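Home | Blog | About | Get in touch

Filed under: Robots outdoors, Rules & checklists

I've been meaning to write up our path rules for ages, and after spending a whole August arguing with myself over the wording (and losing, mostly) I finally have a version I like. We run a small wheeled robot called Kaltach on unpaved paths, the kind with gravel down the middle and tall grass doing whatever it wants on both sides. It carries stuff, it goes slow, and it shares the way with walkers and dogs. So we need rules!

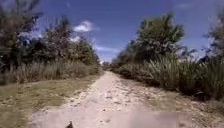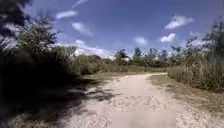
Start with the edge, because there isn't one

Indoors, a robot gets walls. On a street it gets a curb. On a path like this it gets pale ground that sort of fades into grass, and every person you ask will put the edge somewhere different. Our first rule sheet said "stay on the path," and I was very proud of how short it was. Then two of us went out to mark where the path stopped and we couldn't agree on a single spot.

So the rule now says the robot keeps to the ground both markers agreed on, and anything in dispute counts as grass. It makes the drivable strip narrower than it needs to be. I can live with that! The grass verge is for people stepping aside, and I don't want Kaltach deciding it looks firm enough.

Shadows are not obstacles (but write down how you know)

Bright sun plus thick bushes gives you shadows so dark they could be a hole in the ground. The tempting thing is to tune the robot until it stops fussing over them. We did that once and I regret it, because the same setting made it a lot more relaxed about real dips.

What we do now is pretty dull. If the robot can't tell, it slows to a crawl, and if it still can't tell it stops and calls a person. Whoever answers the call writes one line in the log: shadow, dip, branch, whatever it was. No line, no restart. That last bit got me some grumpy looks, and I'd still fight for it.

Bends get their own speed

A straight path lets you see a walker coming from way off. Where the way turns and slips behind tall grass, you've got nothing. We treat every bend as if a kid on a bike is on the other side of it. Kaltach drops to its bend speed before the turn, stays there until it has a clear view of the next stretch, and gives one soft chime. Just one. The early version chimed all the way around and I wanted to throw it in a pond.

I should admit I stole the idea. I have an old handbook for path wardens, printed in 1935, which I bought for the cover, and it tells you to walk your cart around a blind turn "at the pace of a tired horse." I've had that taped over my desk ever since. It does more for new people than the whole speed table.

Walk it first, every time

This is the one people skip. Before the first run of the day somebody walks the full route, out and back, looking at the ground. Our longest one is 300 steps between check posts and we go through all of them, even when it was fine yesterday. Stones move. Branches come down. Grass leans over after rain and suddenly the path is half as wide.

The walk sheet has 8 boxes on it. It used to have 88 (I'm not kidding, I typed up every worry I'd ever had) and people were ticking the whole thing from the truck. Eight boxes get read. If you want to add one, you have to take one off, and the discussion is usually more useful than the box.

Who has the stop button

One person per run, named out loud before the wheels turn. If they want to take a phone call, they hand the button over out loud too, or the robot parks. We borrowed this from the Prirneo crew, who do it with mowers, and I can't think of a single change I'd make to it.

Things I'm still stuck on:

- How far to pull over for a horse. Our current number is a guess and I don't like guesses in a rule sheet.
- Whether the chime should change near nesting season.
- What to do when a walker waves the robot through. Right now it waits anyway, and some folks find that rude.

If you run anything on wheels on a dirt or gravel path and you have a written rule for the waving thing, please send it over. I'm redoing that page next.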